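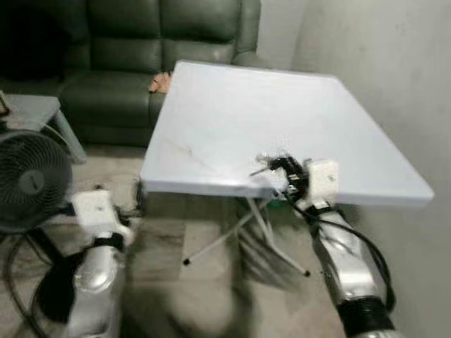
I held out against folding tables for years (they were for church basements and card games, I thought), and then we moved into the apartment on Tuncombe Street and I caved in 9 days. Now I'm a convert! Mine eats dinner with us, holds the laundry, and spends most Tuesdays buried under my sewing. A white top does show every scuff, so I keep a damp cloth handy and try not to fuss. My one tip for small living rooms: set a square table at an angle to the sofa. You can get past the corners without bruising a hip.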